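This site uses cookies to measure traffic and remember your preferences. By continuing to browse you accept our use of cookies. Manage settings

Kneath revises moisture guidance for light-colored wood furniture

December 2021

Kneath, the furniture testing office in Villholm, has revised its guidance on how light-colored solid wood tops should be stored, delivered and placed in heated rooms. The new text replaces a single recommended humidity value with a permitted range and sets a minimum rest period between delivery and final assembly.

The revision follows a storage trial at the Warkau warehouse, where 626 unfinished and oil-finished panels were held under controlled conditions and measured for cupping, end checks and change in width. The panels were supplied by workshops in and near Trornenov. All were cut from pale hardwoods and dried before shipment.
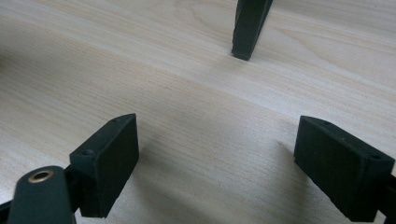
Under the previous guidance, panels could be assembled on the day of delivery if a pin meter reading taken at the center of the underside fell within tolerance. The trial found that a center reading was a poor guide to conditions near the ends, where moisture moves in and out of the board fastest. Panels that passed at the center and failed at the ends accounted for most of the cupping recorded after assembly.

The revised procedure calls for readings at both ends as well as the center, on the top and the underside. The readings are entered separately and are not averaged. If the highest and lowest values differ by more than 2 percentage points, the panel is to be set aside and measured again after further rest.

"The average hides the problem," said Csenge Bakos, who led the measurement work. "A panel can have a perfectly acceptable mean value and still be dry at one end and damp in the middle. When it evens out, it moves, and if it has already been screwed down tight, the stress goes into the joint or the board splits."

The rest period is set at 90 hours for panels unpacked in the room where they will be used. Panels must be raised on battens so that air reaches both faces. Stacking directly on a floor or leaving one face covered by packing film does not count toward the rest period. A panel moved to a different room during that time starts the period again.

The guidance also deals with fasteners. Tops fixed to a steel or wooden underframe should be attached through slotted holes or with brackets that allow movement across the grain. Round holes are permitted only on the center line. Glue between the top and the frame is no longer accepted for solid panels of any width, including the narrow tops that were previously exempt. Veneered panels are outside the scope of the document.

Severino Valcárcel, who runs a joinery workshop in Trornenov and supplied part of the test stock, said the change in fixing rules would have more effect on small shops than the measuring procedure. His workshop has used slotted brackets on wide tops for years but still glued narrow ones.

"We have to change the jigs for the small tables, and we have to explain to customers that the screws are supposed to have some play," he said. "The meter readings take a few minutes. The rest period is harder. People expect the table to be put together when the van arrives."

Delivery firms had asked for a shorter rest period for panels shipped in sealed film. Kneath did not adopt the request. According to the trial report, sealed panels held steady in transit but changed faster than unsealed ones in the first hours after the film was removed, and the final result was the same.

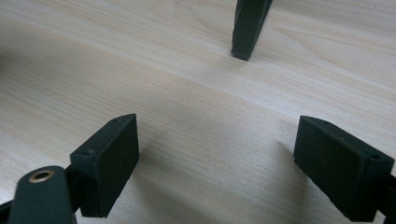 Figured grain in a pale wooden tabletop with a matte surface.

A short annex covers surface finish. Oil finishes slowed the exchange of moisture but did not prevent it, and finishing only the visible face increased cupping. The annex therefore requires equal treatment of both faces. It makes no recommendation between brands or between oil and wax, and it leaves color change from sunlight to a later document.

Workshops may keep using the old record sheets until May, provided the end readings are written in by hand. From then on, only the new sheet will be accepted for inspection. Panels already assembled and delivered do not have to be measured again.

Printed copies of the guidance, which runs to about 200 pages with tables, can be requested from the Villholm office. The measurement data from the Warkau trial will be issued separately, with the end and center readings listed for each panel.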